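June, gone eleven at night

Read the Skanon quote again on the train and liked it less than I did at lunch. The arm is the one line nobody argues over. Everything underneath it is where the money goes: mount, gripper, cabling, "integration services" at a day rate I could live on for a fortnight, and then a line that says only "sundries, 1939". Sundries! I rang to ask what was in it and got a young man who promised to come back to me. He has not come back to me.

Guangming Kang says I am being difficult on purpose. Perhaps. But he wants two cells ordered before the summer shutdown, and he has not had to stand in front of Kamstead head office and explain a machine that sits under a dust sheet. I have. I still get asked about the labeller.

What we have for the board test job so far is the simulation from Zeman. It is well done, I'll give them that. Jiahui Shao had it up on the big screen all afternoon and people kept wandering in to look, which is how these things get bought. I asked her to stop it and leave one view up so that I could go through it against the quote with a pencil.

So: green bin, red bin, fixture with the clear lid, black tray on the right, signal tower with its green light on. I take green to be passes and red to be fails, though the quote has the bins down as "supplied by customer" and says nothing about what happens when one fills up. The tray isn't priced at all. Jiahui thinks it comes with the fixture. I think it comes with a second invoice.

I also asked about the camera-looking thing on its own stand, over past the end of the table. The drawing pack has it as "optional". If it's optional, why is it in every version they have shown us? And if we need it, the stand takes up floor we haven't got, unless somebody moves the solder cupboard, and I know who somebody will be.
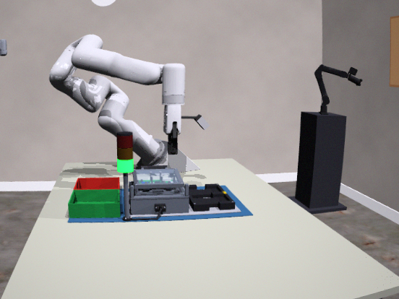
## Sums, such as they are

Boards per shift at present: 400, by hand, on a decent day. Zeman's covering note talks about "significant uplift" and gives no number. I want a number. I want it in writing, and I want it for our boards with our bent connectors, which I doubt anyone has modelled.

Other things I wrote down before the biscuits ran out:

- Spare gripper fingers, 79 a pair. How many pairs a year? Blank look.
- Lunura will do the guarding, but only after a site visit at 157, not refundable against the order.
- No guarding in the simulation whatsoever. Ask whether the quote assumes a fence, a scanner or good luck.
- Training: one day, two people. We have three shifts.
- Who opens the lid? If the arm does it, show me. If a person does it, I have bought a very dear colleague for that person.

Jiahui's idea is to buy the fixture first, run it by hand through to the autumn and see whether the test itself is any good before we put an arm in front of it. It's the most sensible thing I heard all day and it got two minutes at the end, with Guangming already doing up his coat. He says the discount goes if we split the order. I said let me see the discount. It's on the arm only, naturally.

I am not against it. I keep having to say so. My wrists would be delighted never to shut one of those lids again. But I've sat through enough of these to know that the table in the simulation has an awful lot of bare space at the front of it, and ours has a kettle, a microscope and two years of somebody's paperwork.

Tomorrow: chase Skanon about the sundries. Measure the bench again, properly this time, including the pipe. Ask Zeman if they will run the thing with a part jammed in the fixture and let us watch what it does. Ring Mum back.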